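# 第四章 敞口容器与桌面归置

前三章讲的是柜子、抽屉和层架,都是固定在一处的收纳。本章转到桌面。桌面上的东西每天进进出出,留不住,也藏不起来,喝了一半的饮料、手机、一次性杯子常常挤在同一块地方。给这些东西安排位置,用得最多的是敞口容器,即上方没有盖、手可以直接伸进去的杯、桶、筐、盒。

学完本章,应能根据物品的形状和高度选用敞口容器,能在给定的台面上划出容器区和使用区,并能为一张多人共用的桌子写出归置规则。第三章末尾的测量方法在本章继续使用,忘记的读者请先翻回去看一遍。卷尺和记录纸仍需自备。

## 4.1 从一张桌子说起

Lallora是一家做图册排版的小公司,办公区里有一张公用的白色长桌,员工在那里喝水、吃点心、临时放东西。桌子本身够大,可是到了下午总显得没有地方。行政人员起初在桌边添了一个带盖的收纳箱,两周后箱子里只有几包纸巾,饮料瓶仍旧散在桌面上。后来他们撤掉箱子,换成几只直立的大纸杯,沿桌子后侧摆开,并在墙上贴了一张纸,写明哪一只放什么。

带盖的箱子为什么没有人用?归置一件物品要经过几个动作:拿起、移动、打开、放入、关上。带盖容器比敞口容器多出两个动作,而且开盖往往要用另一只手。人在桌边停留的时间很短,一只手里还拿着别的东西,多出来的动作很容易被省掉。物品于是停在移动途中的某个地方,通常就是桌沿。

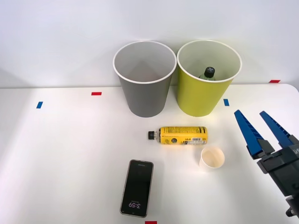

桌面物品按姿态可以分成立放和卧放两类。立放的物品占地小,但重心高,碰到容易倒;卧放的物品不会再倒,却占去一长条台面,圆柱形的还会滚动。饮料瓶两种姿态都有,所以在桌面归置里最麻烦。同样一个瓶子,卧放时占用的台面是瓶身长度乘以瓶身直径,立放时只占瓶底一小块圆面积。把卧放的瓶子改为立放,再给它一圈围护,台面就腾出来了。围护由容器提供。

手机一类的扁平物品情况不同。它平放稳定,高度很小,使用频率又高,放进深杯反而难拿,屏幕还可能和瓶盖之类的硬物摩擦。扁平物品一般留在台面前部,单独划一小块位置,周围不放盛有液体的敞口杯。

小纸杯在桌面上有双重身份。盛水时它是正在使用的物品,应留在使用者手边;空着时可以当作小容器,放回形针或糖包。规则里要把这两种情况分开写,写成“小杯一律收走”,使用者会不满意,写成“小杯可以留下”,桌上很快又会多出几个没人认领的杯子。

## 4.2 认识要收的物品

选容器之前先看物品。以瓶装饮料为例,与归置有关的部位主要在上半部:盖、颈、肩和标签。

瓶盖是手抓的位置。盖的侧面多有竖向的棱纹,拧开时防滑,从深容器里向上提瓶子时同样有用。盖下通常还有一圈与盖相连的环,开启后环与盖分离,留在瓶颈上。收拾桌面时可以查看这一圈,判断瓶子有没有开过。开过的瓶子宜立放,盖子要拧到底。

瓶颈细,瓶肩逐渐变宽。瓶子装入容器后,如果容器口与瓶肩同高或略低,手指可以直接捏住瓶颈;如果容器口高出瓶盖很多,手就要伸进去,指节会碰到内壁,动作变慢。没有标签遮挡的瓶颈还有一个用处,就是可以从这里看到液面。

标签用于辨认。共用冰箱和共用桌面上,同一系列不同口味的饮料往往瓶形相同、盖色也相同,只有标签底色不一样。仅从上方看,两瓶几乎分不出来。遇到这种情况,可以让标签露出容器口一截,或者让容器的颜色与标签颜色对应。

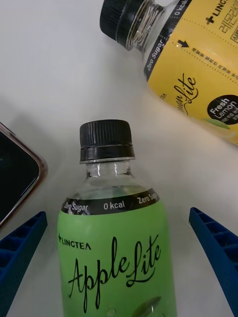 图4-1 瓶盖、瓶颈与标签上部。直立的一瓶为绿色标签,横放的一瓶为黄色标签,瓶盖均为黑色。

金属罐与塑料瓶相比,没有可捏的细颈,只能握住罐身。罐装饮料放进深而窄的容器后不易取出,适合放在口较宽的杯中,或者直接立在托盘上。已经拉开的罐不能重新密封,里面有剩余饮料时不得放入容器,应先倒空。

请在记录纸上为每件物品填写下列各项:

| 项目 | 填写内容 |
|---|---|
| 名称 | 按日常叫法填写 |
| 最大高度 | 立放时从台面量起 |
| 最大宽度 | 取最宽处 |
| 抓握位置 | 盖、颈、身或边 |
| 能否卧放 | 能、不能、需拧紧后 |
| 使用频率 | 随时、每天、偶尔 |

表中“抓握位置”一栏容易填错。填写时应当真的把物品拿起来一次,看手指落在哪里,不要凭印象。

## 4.3 选择容器

敞口容器的主要尺寸是口径、底径和深度。上宽下窄的杯形容器,口部便于对准,底部又能把物品收拢在中间,放瓶子比较合适。缺点是底面小,物品较重而容器较轻时,整体可能倾倒。纸质容器尤其要注意这一点。

口径应比物品最大宽度略大,留出一根手指的余地。余地太小,放入时要对得很准;余地太大,瓶子会斜靠在杯壁上,取另一件物品时跟着晃动。底径也要量,上宽下窄的杯子常常口部放得进去,到了下部却卡住,瓶底悬空。

深度以物品高度的一半到三分之二为宜。浅于一半,围护作用不足;超过三分之二,辨认和取用都会受影响。较矮的物品可在容器底部垫一层硬纸板,不必另换容器。如果瓶子只剩瓶盖和一小段瓶颈露在外面,仍然可以使用,但最好一杯一瓶,避免看不见的部分互相挤压。

杯口的卷边也值得看一眼。卷边使纸杯口部不易变形,手指擦过时不会割手。反复使用的纸杯,最先松开的常是卷边的接缝处,松开以后杯口会变软,应当更换。

颜色用于分类。两只形状相同、颜色不同的杯子并排摆放,使用者一般会自动认为它们装的东西不同。这种理解可以直接利用,例如灰色杯放空瓶,黄绿色杯放未喝完的饮料。反过来,颜色不同而用途相同,会让人犹豫。Lallora最初就出现过这个问题,几只杯子颜色各异,墙上的纸却只写了“放瓶子”,结果每只杯里都混着空瓶和满瓶。改写之后,混放的情况少了许多。

采购时不必求多。Hernarstead的一所学校食堂曾一次购入300只同规格大纸杯,准备分给各桌,实际摆出后发现每桌两只已经够用,余下的在库房里受潮变形。先试摆,再决定数量。

## 4.4 容器的位置

一张靠墙的桌子,从后往前可以分为后区、中区和前区。敞口容器放在后区,靠近墙面而不贴紧,给杯口留一点间隙。放在后区有两个理由:容器较高,放在前面会挡住后面的物品;人的手臂和衣袖多在前区活动,容易碰倒高的东西。

两只容器相邻时,杯口可以接近或刚好碰到。上宽下窄的杯子口部相接,底部之间仍然留有空隙,擦桌子时抹布可以伸进去。容器之间不要拉得太开,否则中间的空隙会被人拿来放东西。

中区放临时物品。横放在中区的瓶子是一个信号,说明有物品已经拿出来但还没有归位。检查桌面时从中区看起,比逐个检查容器省时间。前区留给正在使用的手机、本子和小杯。

放入动作也影响位置的安排。从容器正上方垂直放下,需要的上方空间等于物品高度再加手的高度。墙上如有搁板,应量一下搁板底面到杯口的距离。放罐或放瓶时,先移到杯口上方,对准后再往下放,松手前让底部触到杯底。从侧面斜着塞进去,轻的纸杯会被推倒,旁边那只也会一起移动。

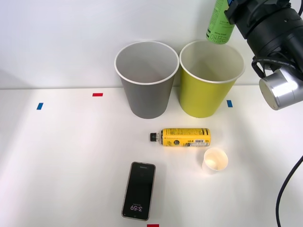 图4-2 两只大纸杯并列于桌面后部,杯前横放黄色塑料瓶;绿色饮料罐悬于黄绿色杯附近的上方。

## 4.5 写一份共用桌面的规则

规则贴在桌边供人站着看,字数要少。下面是Gunawan印务车间休息桌使用的一份,供参考:

> 没开的和没喝完的,拧紧,放黄绿杯。
>
> 空瓶倒净,放灰杯。
>
> 罐子开了就喝完,不进杯。
>
> 手机放前面。
>
> 灰杯满了,谁看见谁倒。

这份规则没有写明清理时间,车间另有排班表负责这件事。小型办公室没有排班表,可以加上一行。规则贴出后先试行18天,再根据记录修改。记录只需写下桌面上位置不对的物品和当时的时间,不写人名。

Flolix出版的同类练习册中有一份较长的记录样张,登记了一个共享办公楼层的2,452件错放物品,其中瓶和杯占多数。教师可以选用其中几页,请学生按后区、中区、前区重新归类,看看错放集中在哪里。

## 课前准备

1. 准备两只形状相同、颜色不同的大敞口杯,一只小纸杯,一瓶卧放不漏的饮料,以及一部手机或同样大小的硬纸板。
2. 在靠墙的桌上把它们随意摆开,画一张俯视草图。
3. 按4.4节的分区重新摆放,再画一张,标出各物品到桌子后沿的距离。
4. 请另一位同学从桌前取一次瓶子、放回一次,记下手碰到了哪些东西。

两张草图请保留,第4.6节计算台面占用面积时要用到。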